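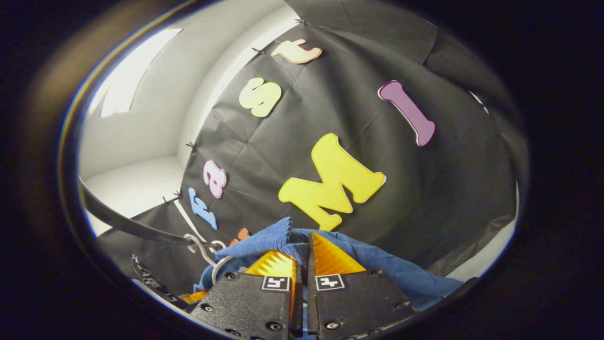 Lungile Lekota wrote to me afterward that I had the whole thing backward, and that the person holding the gripper is doing the robot's job so the robot can learn it later. I had asked why there were so few robots at a robotics open day. It was a fair correction and I wish I'd had it before I went, as I spent the first part of the visit looking for arms that moved by themselves.

The open day was at Judano, on the second floor of the Albers building in Kendmont, Thu 15 May, from ten until four. I took the bus from Brallulden and got there at twenty to eleven. You sign in downstairs, get a sticker with your first name on it, and go up in a freight elevator that has a folding gate. The stairs were closed for painting.

The workshop is one long room with smaller ones off it. I had expected something like a factory. It is more like a school art department with better wiring. There were tables, tool drawers, tubs of household stuff with masking tape labels, and a lot of cable.

The first station was the one I stayed at longest. A gripper there is held in the hand. It has two black fingers with soft orange pads on the inside, and a camera looks out over them. Each finger has a little square black and white marker on it, and software uses those to work out how far open the fingers are. You squeeze, the fingers close, you pick up the thing. The camera sees what you did from the gripper's point of view. Do it enough times and they have something to train a real arm on.

The task that morning was cloths. Pick one up, carry it, set it down. They were using blue microfiber ones, the kind you'd do a car windshield with. Cloth is harder than I thought. A block stays a block, but a cloth is a different shape every time you let go of it, and if you pinch it in a flat spot you get nothing. The trick is to find a fold that's standing up a bit and go for that.

I was allowed to try. The gripper weighs more than it looks and my wrist got tired. On my first go I closed the fingers too early and pushed the cloth along. On the second I had it but turned my arm so far that the tracking dropped out and the recording had to be thrown away. After that I was told to move like I was carrying soup. I did six that were kept. They want 300 for this one task, and the woman running the station, Tsegereda Jemal, had done most of them so far. She does them in sets and then goes and does something else, as people get sloppy without noticing. A sloppy one is worse than none, according to her. She can tell from the playback when someone was thinking about lunch.

I asked if she minded the work. She said it was restful, and that she used to do data entry.

There were foam letters up on black paper by the station, the kind children get for the bath. They made for good conversation with the kids who came through, and one boy spent some time trying to make his name out of what was there and couldn't. His father offered to carry him over to see the arm and he said no, he wasn't done.

The playback was the part I understood best. They put the recording up on a monitor and you watch your own hand's work without seeing your hand. The lens is very wide, so you get a round picture with black corners and all the walls bend. It took me a minute to get used to. Once I did, I could see what I'd done wrong on the first try right away. The fingers start closing when the cloth is still well out in front of them. I'd have sworn I waited.

The second station was the arm. It's bolted to a bench behind a clear screen and there is a red stop button that a staff member keeps a hand near the entire time. It was running cloth pickups learned from an earlier batch. I watched 2 full runs of ten. In the first it got seven and in the second it got six. When it missed, it mostly did what I had done, closed too soon and shoved the cloth. I said so and the man at the button said yes, it learns that from us. Then it froze over the table for a while with the fingers open, and he restarted it. A couple of people clapped when it got going again. It is slow. If you have a spill at home, you'll want to keep doing it yourself for now.

The third station was supposed to be drawers, open and close, but a part hadn't come, so there was a poster and a bowl of mints. I read the poster. It said a full set of drawer recordings came to 880 and took a team a bit under two weeks, with a photo of a kitchen cabinet standing in the middle of a parking lot. I would have liked to hear more about that but there wasn't anyone at the table.

There was a talk at one o'clock, scheduled for twenty minutes, that ran 33. The speaker went through how the recordings get checked, which ones get tossed and why, and how they move the tables and lights around so that the robot doesn't learn one particular room. I took notes on that and can't read half of them. Questions were mostly about jobs. The answer was that they don't know, that right now the work takes more people than it saves, and that this would probably change. I thought that was a straight enough answer. A man behind me didn't and said so for a while.

Lunch was sandwiches from downstairs, five dollars, cash only. I had egg. There's not much seating so I ate standing up by the elevator.

A few practical things if you go to the next one, which they said would be in November:

Go before noon. The gripper station had a line out the door by the time the talk let out, and turns were cut down to one try each.

Wear something with short sleeves or sleeves you can push up. Mine kept getting into the recording.

The bus back to Brallulden leaves from the other side of the street from where the sign is. I missed one finding that out.

Ask to see your own playback. They don't offer unless you ask, and it's the best thing there.

I wrote to Lungile when I got home, and the reply is what I started with. I also asked whether my six would really be used or if that was just something they tell visitors. No word on that yet. I'll add it here if I hear.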